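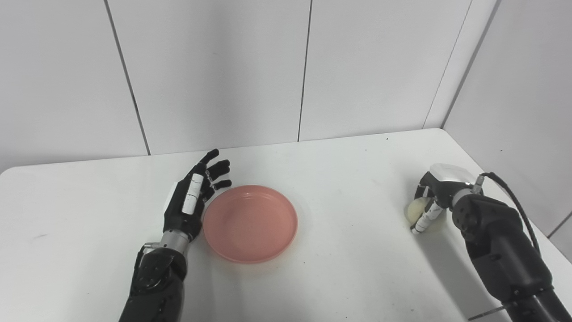 Flavham, 27 August 2024

4.2 Rate stability after regulation

Figure 4. White tabletop and wall panels.

The movements in this part of the study came from two workshops, Tirnska and Bridano. All were hand-wound and had been serviced by their makers before delivery. Arsalan Ansari regulated each one in July, using the same timing machine and the same lift angle setting throughout. Readings were taken dial up, dial down and crown down, first at full wind and again after 37 hours.

At full wind the two groups were hard to tell apart. The spread between positions was 7 seconds per day for the Tirnska movements and slightly less for the Bridano. After 37 hours the picture changed. Amplitude fell in both groups, but the Tirnska movements gained in the crown down position, in one case by over 13 seconds per day. The Bridano movements drifted the other way and by a smaller amount.

Sandhu reported a similar gain in older pocket watch calibers and put it down to poise error in the balance. We did not remove the balances to check. Amna Jadoon repeated the crown down readings on two of the Tirnska movements with a second machine and got the same direction of change, though the values were lower.

Temperature was not controlled beyond normal room heating, so small differences between the groups should be read with care. The effect of case position on the wrist is taken up in Section 4.3.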